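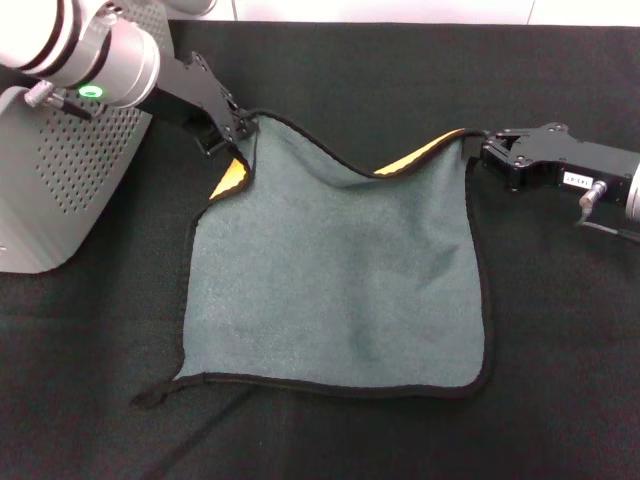 Why does a microfiber towel pick up so much water?
Its threads are split into very thin strands, and water gets pulled into the tiny gaps between them. The more gaps a cloth has, the more water it can hold.

What the word means

"Micro" means very small, and "fiber" is another word for a thread. A microfiber is thinner than a hair from your head. Most microfiber is made from two kinds of plastic, polyester and nylon. The plastic is melted and pushed through tiny holes, a bit like water coming out of a shower head. It cools into long threads. Later the threads are split, so that one thread becomes a bundle of even thinner ones.

How the water gets in

Water likes to creep into narrow spaces. Dip the corner of a paper napkin into a glass of water and watch. The wet patch climbs up the napkin by itself. This is called capillary action. The same thing happens inside a towel, where the strands sit close together and leave thousands of narrow spaces.

Dust gets caught too. The edges of the split strands are not smooth, so crumbs and dust snag on them and stay there until the towel is washed.

Two sides, two colors

Some towels are the same on both sides. Others have one color on top and another underneath, like dark green with bright yellow. You can see which is which when a corner folds over. Two colors are handy for cleaning. You can use one side for wiping and the other for drying, and you always know which side you have used.

Look at the border as well. Many towels have a thin strip sewn around the outside, called a binding. It covers the cut edge so the threads don't come loose in the wash.

How to fold a square towel

1. Lay the towel flat on a table and smooth it with your hands.
2. Hold the two far corners, one in each hand.
3. Bring them toward you until they meet the two near corners.
4. Turn the towel a quarter of the way around and do it again.

You now have a smaller square with four layers. If the corners don't match, open it up and start from step 1.

Try it yourself

You need a microfiber towel, a cotton towel of the same size, a measuring cup and a bowl. Pour 600 milliliters of water into the bowl. Put in the dry cotton towel, count to 10, lift it out and let it drip over the bowl until the dripping stops. Measure the water that is left and write down the number. Fill the bowl up again and do the same with the microfiber towel – the one that leaves less water behind has soaked up more.

Wring both towels out over the sink and hang them up to dry.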